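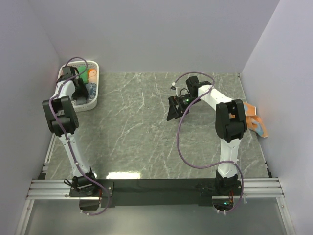

**Figure 3.** A white perforated basket with mixed fabric items, standing in the far left corner of the work surface.

### 4.2 What ends up in the basket

We had expected, when we began visiting homes in February, that the laundry basket would be the least interesting part of the study, and we were happily wrong. Of the 30 households that took part, only 9 kept a basket for one kind of item alone. Everyone else let things mingle – dish cloths with pillowcases, hand towels with baby clothes – and most were quite cheerful about it. A basket like the one in Figure 3, with bright green, peach, blue-gray and dark gray cloth all sharing the same space, would have looked familiar in nearly any of the homes we sat in.

Color turned out to matter a great deal to the people doing the sorting. Many told us that they reach first for whatever is brightest and leave the dark pieces until last, and one participant in Flamska said she could "find the green one with my eyes half shut." Across the whole study we logged 932 items, and plain dark ones were the most likely to be left behind for a second round.

Socks deserve a few words of their own, and we hope the reader will bear with us, as our participants had plenty to say about them.

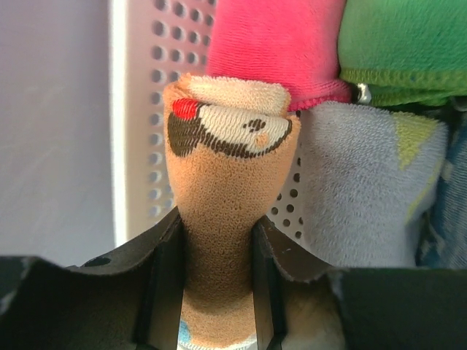 A sock with a cartoon animal or some other knitted motif near the cuff was, for most families, a much easier thing to match than a plain one. Parents would glance at the picture, call out a name for it (many of these socks had names), and go looking for the partner. The cuff helped too. Several people folded it over to show the paler inside, partly out of habit and partly to keep pairs together, much as Valtonen and Manalo observed in their earlier visits to homes in Lakine. We return to folded cuffs in Section 4.3, where we compare them with the rolled pairs favored by older participants.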